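Bench notes, 26 Sep 2021, table layout for the Bukton sheet

Halfdan wants one standard place setting so anyone can lay the table the same way. I doubt it. Ea Bach tried this at Pernura and her drawing ran to 64 lines.

Dishes so far: orange dish to the left and over the edge of the mat, teal bowl next to it, yellow cup behind the bowl, black appliance past that. Spoon in front of the appliance, on the mat.

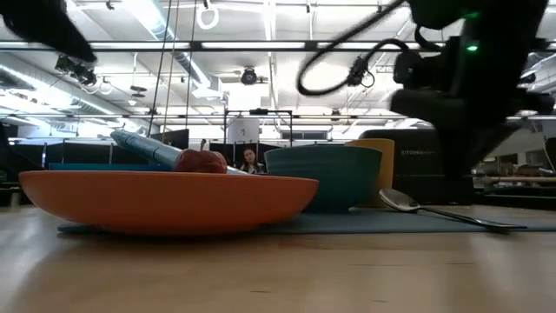

Spoon on the mat, handle to the right.

Halfdan calls the left side "settled." I don't buy it. From this low you can't tell how far the orange dish hangs over the mat, and the red fruit hides behind the rim. A top view would help more than another page of notes - I have asked for one twice.

Also not convinced the mat does anything except give us a corner to line up to. Fine, use the corner.

Crumbs on the table to the right, in front of the black tray. Wipe down before measuring, please.

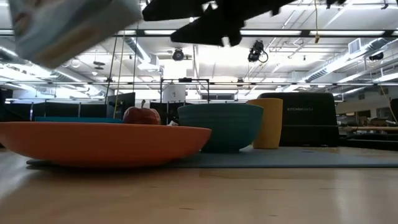 Open items

Tape marks for the bowl and cup, 3 each.
Does Bjarnason want the appliance on the sheet at all? Ask.
Dark marks on the bare wood near the front: don't use them as reference points.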